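Why does fruit ripen?

If you pick a green tomato and leave it on a windowsill, it will slowly turn red. It does this even though it is no longer joined to the plant. A strawberry will not do the same. A pale strawberry stays pale until it goes mouldy. To see why, we need to know what fruit is for.

What is fruit for?

A fruit is the part of a plant that holds the seeds. Plants cannot walk, so they need another way to get their seeds to new places. Many plants use animals. A bird eats a berry, flies off and drops the seeds somewhere else in its droppings.

The plant does not want its fruit eaten too early. Young seeds are not ready to grow. So while the seeds are forming, the fruit is usually hard, sour and green, and green fruit is difficult to spot among leaves. When the seeds are ready, the fruit changes.

What changes inside?

Fruits are made of tiny parts called cells. The walls between the cells are held together by a sort of natural glue called pectin. As a fruit ripens, the pectin breaks down and the fruit goes soft. Pectin is also what makes jam set.

Unripe bananas are full of starch, the same stuff that is in potatoes and flour. Starch does not taste of much. During ripening it is turned into sugar. Many fruits also lose some of their acid, so they taste less sour.

The colour changes too. Green comes from a substance called chlorophyll. In a banana the yellow is there all along, hidden under the green, and it shows when the chlorophyll breaks down. In a tomato the red has to be made fresh.

Some apples, such as the Granny Smith, are green even when they are ripe. You cannot judge every fruit by its colour.

The ripening gas

Many fruits give off a gas called ethene. It is also called ethylene. You cannot see it, but fruit can sense it. The gas tells the fruit to ripen, and a ripening fruit makes more of the gas. This is why one very ripe banana in a bowl can hurry the others along.

Bananas, apples, pears, peaches, tomatoes and avocados all go on ripening after they are picked. Strawberries, grapes, cherries and oranges do not, so growers have to wait until they are ready to eat.

How do bananas get to the shop?

Bananas grow in hot countries and are cut while they are still green and hard. They travel by ship in cool containers, which keeps them from ripening on the way. At the port of Ollport the green bananas go into special rooms, where a little ethene is let in. After 4 days or more they are yellow enough to send to the shops.

Try it yourself

You need two hard pears or two green bananas, one ripe apple and two paper bags.

Put one banana in a bag by itself. Put the other banana in the second bag with the apple. Fold the tops over and leave both bags in the same room. Look inside once a day and write down the colour of each banana. Wash your hands before you touch food you are going to eat.

If you want to slow ripening down, keep fruit somewhere cool and move the apples away from the rest. The skin of a banana goes brown in the fridge, but the inside is usually still fine to eat.

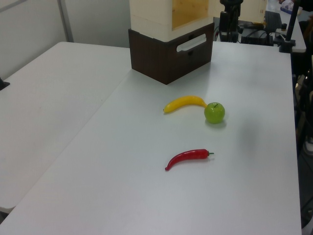
Words to know

Cell: one of the tiny parts that living things are made of.
Chlorophyll: the substance that makes plants green.
Ethene: a gas that makes many fruits ripen.
Pectin: the natural glue in the walls of plant cells.
Starch: a store of energy that plants can turn into sugar.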